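Learning to stop: teaching a grasping policy when there is nothing to pick up

Final project report, robotics stream
Juwita Mangundap and Getachew Weldu
Supervisor: Melur Kusuma
Submitted December 22, 2022

Summary

Our project looked at a small failure that bothered us from the first week in the lab. A grasping policy trained by imitation almost always sees an object in front of it, so it has no real idea what to do when the object is gone. It reaches anyway, closes on air, lifts, and carries the air very carefully to the bin. We wanted to find out whether a modest number of recordings of a bare work surface would fix this, and they did much better than either of us expected!

Background

We built on Levchenko, the lab's in-house imitation learning code, which takes wrist camera images and finger positions and predicts the next short run of arm movements. Suryani Jugah had already trained a baseline on 761 demonstrations of picking up household items and kindly let us have the lot (plus her notes, which saved us weeks). Every one of those demonstrations starts with something to grab and ends with it grabbed. The baseline is good at its job. It is also hopelessly optimistic.

Earlier student projects had handled the problem with a separate detector that looks for an object and vetoes the motion if it finds none. That works, but the detector needs its own labels and its own tuning, and it has to be redone when the item list changes. Melur suggested we try putting the behaviour into the policy itself, as one extra output we called the halt signal.

Method

We collected 425 empty-surface recordings by driving the arm by hand with the Adari controller. In each one the operator moved the open gripper over the surface along a search path, then backed off to the home pose without closing. We varied the height, the speed and the lighting as much as the room allowed. Our first batch was too tidy, with the lamp in the same spot every time, and the policy trained on it froze at the first change in brightness. The second batch had the lamp moved between recordings, and we kept both.
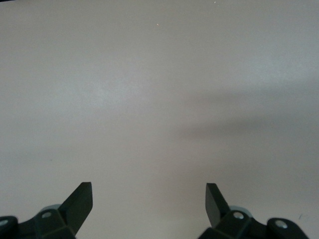
Why not just stop the arm whenever the wrist camera sees a plain background?

Plain background is a poor test on its own, as an item can sit outside the camera's view while the arm is still on its way. The policy has to search a bit before it gives up, and the recordings teach it how long a sensible search takes.

The part we argued over most was shadows. From the wrist camera, a soft grey shadow on a pale surface can look a lot like the edge of a flat item such as a folded cloth, and the baseline was quite willing to go after one. Specks and small marks were a smaller worry, though we left them in on purpose. A policy that needs a spotless table isn't much use to anyone.

Training mixed both sets of recordings, with the halt signal switched on for the final stretch of each empty-surface run. Nest Humphreys helped us get the weighting right. With too much weight on the empty recordings the arm became timid and backed away from real items, especially low ones. We settled on a setting where each training batch drew mostly from the original demonstrations.

Results

We ran 30 trials with no item present, for the baseline and for our version. The baseline closed its fingers in nearly all of them. Our version closed in 2, both under a low lamp that threw a long shadow, and in every other trial it searched, halted and went home. Watching it do that for the first time was the best afternoon of the project.

Ordinary picking held up well. We saw no drop on boxes or soft toys. Thin items were slightly worse - the policy now hesitates over them, and a couple of times it halted with the item right under the camera. We think more demonstrations with flat objects would help, and Suryani agrees.

Limitations and next steps

Everything was done on one arm, in one room, on light-coloured surfaces. We had hoped to repeat the trials on the Gallov bench, which has a dark patterned top, but it was booked through to April. We would also like to try a short memory of past images, so the policy can tell a shadow that moves with the arm from an item that stays put. Getachew has a rough version running and will carry on with it next term.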